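# The Mat in Room 318

Uyên Đàm had one foot in the bathroom when the floor moved. She is a night aide at Fadasstead, a residence for older adults with 225 rooms, and she was going in to turn on the light for the woman who lived there. The bath mat slid toward the wall and took her with it. She broke her wrist on the edge of the toilet. The resident was still sitting on her bed.

The mat had been laid that afternoon by a Rumo, a wheeled cleaning robot with two arms made by Emau. Fadasstead had three of them. They mopped the bathrooms, took up the mats, rinsed them and put them back. The log for Room 318 showed the job had been finished and passed by the robot's own check.

"It said the mat was seated," Đàm told me in the staff kitchen, with her arm still in a brace. "I've put down a lot of those mats. You can feel when one isn't seated. I didn't think I had to check it."

A suction mat is a simple product. The cups on the underside hold only if the air is pushed out of them, and they hold poorly on a film of soapy water. Fadasstead's aides learn to lay one in their first week. Put it down, lean on it with both palms, work outward, then try to push it sideways with a hand before anyone stands on it.

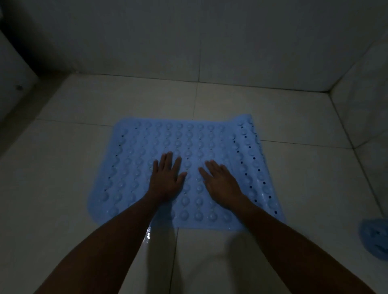

*Both palms on the rubber, far right corner still up.*

The Rumo was built to do the same thing in fewer moves. It unrolled the mat, pressed a padded bar down in a fixed pattern, and then looked at the result with a depth camera mounted on its mast. If the mat was flat enough, the job passed. A force sensor in each wrist was meant to confirm that the bar had pushed hard enough at every stop.

Hạnh Khúc, the engineer Fadasstead brought in after the accident, spent two days with the robot and a stack of mats. She found the first fault in the force sensors. The software set them to zero at the start of each shift, with the arms hanging free. By afternoon, after several hours of mopping, the right wrist had drifted. It was reporting full pressure when the bar was pressing with little more than its own weight.

"The drift was within the sensor's spec," Khúc said. "The spec was fine for wiping a sink. It was a bad match for this job, and the threshold didn't leave any room for it."

The camera should have caught what the wrist missed. Until January it might have. In that month Emau sent out an update that allowed a corner to stand higher off the floor before the robot flagged it. Customers had complained that the Rumo was stopping too often over curled corners and waiting for a person to come. Fadasstead was among those that complained. Jenő Bozsik, who runs the building, showed me the message he had sent.

"I asked them to make it stop less," he said. "They did. I signed off on the update and I didn't ask what had changed."
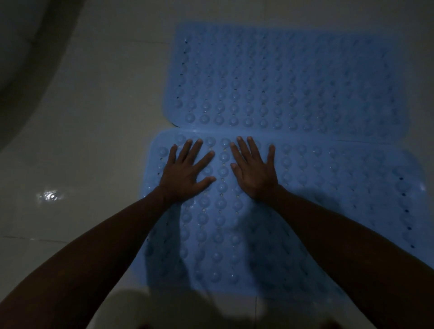

Khúc's second finding took longer, and it worries her more. The Rumo did not look for mats. It looked for a patch of the right color and texture and measured the outline. When two pieces of mat lay close together or one over the other, the software drew a single outline around both and judged the whole area at once. Any person kneeling over an overlap can see the crease running across it, and where the edges don't quite meet there may be a small dark gap at one end, with shadow under it. To the robot that crease was an average. In Khúc's trials, pieces laid with an overlap passed the flatness check again and again, and she could slide the upper one with two fingers.

She can't say whether there was an overlap in Room 318. The robot saved its pass or fail result and threw away the depth image after each job to save storage. The mat had been moved by the time anyone thought to take a picture.

Emau agreed to most of this in writing. The company now zeroes the wrists before each mat and has gone back to the old corner limit. It has added a push test: the bar presses down, then shoves sideways, and the job fails if the mat travels. Depth images are kept. Thắng Bùi, who handled the case for the company, said the test had been on a list of planned features since before the first units shipped.

"It was ranked below battery life," he said. "I was in the meeting. It didn't seem controversial."

Loan Tăng, who has audited safety at care homes for most of her career, thinks the sideways push fixes the mechanical problem and leaves another one open. When the robots arrived, the line "check mat" came off the aides' room sheet. It was a sensible cut at the time. The machine reported that it had checked, and the aides were short on minutes. But the machine's check and the aide's check covered different things, and no one had put the two side by side.

"The word on the screen was 'seated,'" Tăng said. "What it knew was that the mat looked flat and the wrist said it had pushed. They should have written that."

The line went back on the sheet within a week of the accident. As of July 2026 the Rumos at Fadasstead mop floors and rinse mats, and leave the mats rolled on the rail. Bozsik says he'll look at the new software after Khúc has run it on wet tile with worn mats, which Emau's own tests did not include.

Đàm is back on nights. She lays the mats on her hall herself, pressing with her left hand mostly, and gives each one a shove before she gets up.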